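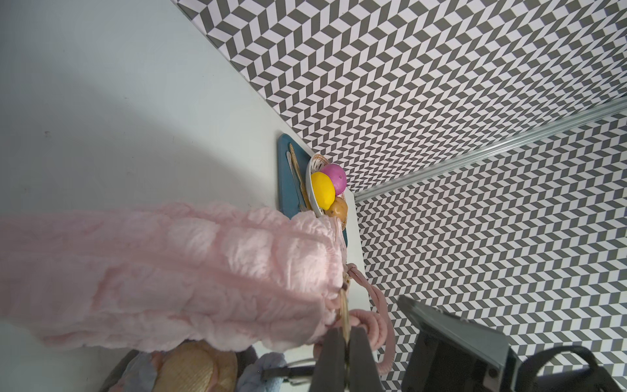 Sallow drawstring pouch in pale pink, with twisted cord. Cutting board, utensils and produce dish not included.

Sallow Drawstring Pouch
Item 970, Pale Pink
Supplier: Arness Household Supply

The Sallow pouch is a soft storage bag with a fluffy, textured outer surface. The opening gathers closed on a twisted cord in matching pink, and the cord forms a loop long enough to serve as a carrying strap or to hang the pouch from a wall hook. It is suited to light household articles such as long-handled wooden utensils, napkins, gloves and small linens.

Specifications
Closure: drawstring, gathered top
Cord: twisted, pink
Length laid flat: 40 cm
Maximum load: 2 kg
Pack quantity: one pouch

Care
Machine wash cold on a gentle cycle with the cord tied. Do not bleach or iron. Dry flat and shake well to restore the pile. The pouch is not intended for direct contact with unwrapped food.

Ordering
The pouch is sold individually through the Mendgate and Olvera showrooms and by mail order. Institutional customers ordering more than 700 pieces should allow additional time for delivery and should submit a written purchase order to Abílio Nogueira, Household Textiles. Orders received after the close of business are processed on the next working day.

Returns are accepted on unwashed goods in the original wrapping. Replacement cords may be ordered separately beginning in November.

Page last revised 18 October 2014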